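Tips > Bedrooms > Clearing Up

The Spread-It-All-Out Method for a Bedroom That Got Away From You

By Ülle Pärn
Friday, August 30, 2024

I have been writing this column long enough to have recommended all sorts of baskets and bins and clever hooks, and I still think the best tool for a really messy bedroom is a mattress with a sheet on it. Everything goes up where you can reach it, and your knees get the afternoon off.

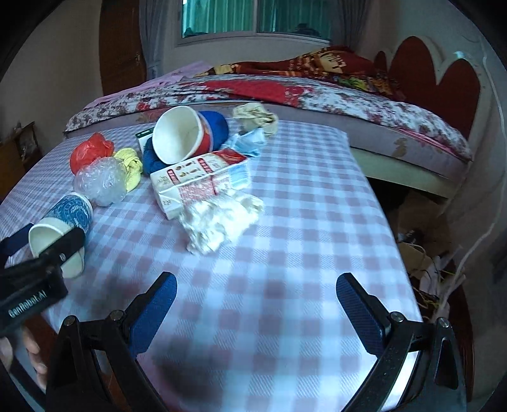
Start with the paper cups and the cartons

Cups first, always. They tip over the minute they land on anything soft, and if there is a last swallow of cold coffee in one of them, you want to find it before your quilt does. Carry each one to the sink, tip it out, and then stack them all inside each other before they go in the trash (you will be amazed at how much room that saves in the bag). Printed cartons get opened at both ends and pressed flat. I do mine against the edge of the dresser with the heel of my hand, which my mother would not have approved of, but it works beautifully. Small boxes with a label on them deserve a second look, because that's where batteries and spare buttons and warranty slips like to hide.

Then the plastic bags

Crumpled bags are sneaky! Squeeze every one before you decide about it. I once threw out a perfectly good pair of earrings in a balled-up clear bag, and I still think about them. If it's empty and sound, smooth it flat on the sheet, fold it in thirds the long way, and roll it up from the bottom so the air goes out through the handles. The rolls stand up nicely in an old tissue box. Torn ones go with the tissues and wrappers, straight into the trash, no second thoughts.

Cloths and knitted things

You'll usually turn up a cloth or two that has been twisted into a rope. Shake it out over the sheet, give it a sniff, and if you have to think about it, it's laundry. Knitted things should be unrolled the same day you find them and laid flat for a while, especially if something has been sitting on top of them. I don't hang knits at all anymore, not since a blue cardigan of mine grew sleeves down to my knees one March.

The big blankets

If you have a second bed, as I do when the grandchildren's room is the one getting done, that's the place for the heavy blanket and the good quilt while you work. Pile them up any old way for now. When the sorting is finished, fold the blanket in half the long way, then in half again, and lay it across the foot of the bed, where it can be pulled up on a chilly night without anybody getting out from under the covers. A padded or paneled headboard wants a quick once-over with a barely damp cloth, and do go in between the raised parts, where the dust settles.

Now, the floor

I leave the floor for last on purpose, though my neighbor Theophilus Asante does his first and we have agreed to differ. Break down the cardboard and slide it behind the door until you're ready to take it out. Pick up the paper by the armful. String is the real nuisance, and whatever you do, don't run the vacuum over it, or you'll spend the evening with a pair of scissors and the roller brush. Lift a tangle in one piece, find a loose end, and wind it around your fingers in a figure eight. If it hasn't given way by the time the kettle boils, snip it and keep the long bits.

Last of all, gather up the sheet by its four corners, crumbs and all, and give it a good shake outside before it goes in the wash. Checked cotton comes up well on warm, and I like mine dried on the line until it's just a touch crisp.

Comments

Marge in Skuketwood: I tried the bag rolling and got so carried away I did the whole pantry too. Does it work for the heavier shopping bags?

Ülle Pärn: It does, Marge, but put a rubber band around them or they spring open in the night.

T. Asante: Floor first, Ülle. You can't carry cups to the sink if you're tripping over string.

dottie207: What do you do about a coffee spot on a mattress? Asking for my son.

Ülle Pärn: Blot, don't rub, Dottie! Cool water with a drop of dish soap, then press hard with a dry towel and let it air all day before you make the bed.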